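Selvaraj Samarakoon lights up when you ask him about clearing a table. "I love it, I really do - the food's gone, everyone's happy, and you've got a black dish full of crumbs to deal with!"

He has run supper evenings at Danville since April, with 43 guests at the biggest.

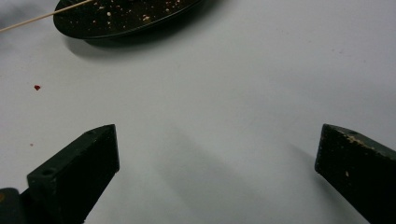
Skewers go first, he says, then the dishes. "Crumbs show up brilliantly on black, so you know when you're done. Then a damp cloth over the white top, right into the corners."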